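I have a theory that you can tell everything about a workplace from its tables. I don't mean whether they're nice. I mean whether anybody has left one alone.

We moved into the Kerkow building in March, and for the first couple of weeks I was a menace about it. I'd see a stretch of bare tabletop and think, well, that's a waste, and I'd put something on it. A tray for pens! A plant! A stack of Stundura catalogs that I was definitely going to read (I was not going to read them). By the end of the month you couldn't set down a sandwich without moving 11 things first, and I'd put every one of them there myself.

So I cleared it all off, and I've been a convert ever since. I'll go further — I think an open office should have at least one table with no job. No monitor, no in-tray, no little sign saying it belongs to the Numden account. Just a surface you can walk up to with your arms full.

I used to work for Sotiropoulos, in a room with 94 desks and not one spare flat surface. If you wanted to unroll a drawing you did it on the floor, on your knees, with your shoes holding down the corners. People got good at it. I'm not sure that's a skill anyone should have to get good at.

What I like about a long, bright room is that it lets you be a bit sloppy with space. You can have white tables over on one side and a checkered one way down the middle, and they don't have to match or line up with anything. The frosted glass gives you a wall without making you feel walled in. And I've even come around on fluorescent lights, which I complained about for years, as long as there's a white ceiling up there to bounce them around and you can still see the beams. 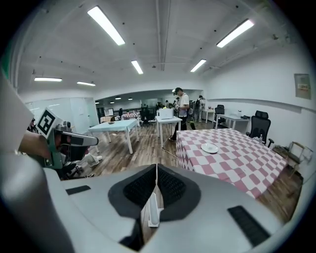 Despina Ververidis thinks I'm kidding myself. Her view is that a bare table is only a table waiting for somebody's coat, and that if you don't give it a purpose by lunchtime, the office will give it a worse one. She'd put a label on every surface and be done with it.

She has a point about the coats. I've hung mine over a chair back more times than I'd like to admit. But labels make me itchy, and a labeled table fills up just as fast, only with things people feel entitled to leave there. My one rule is that whatever goes down on the spare table leaves when you do. It mostly works. The catalogs came back once, and I'm pretty sure that was me.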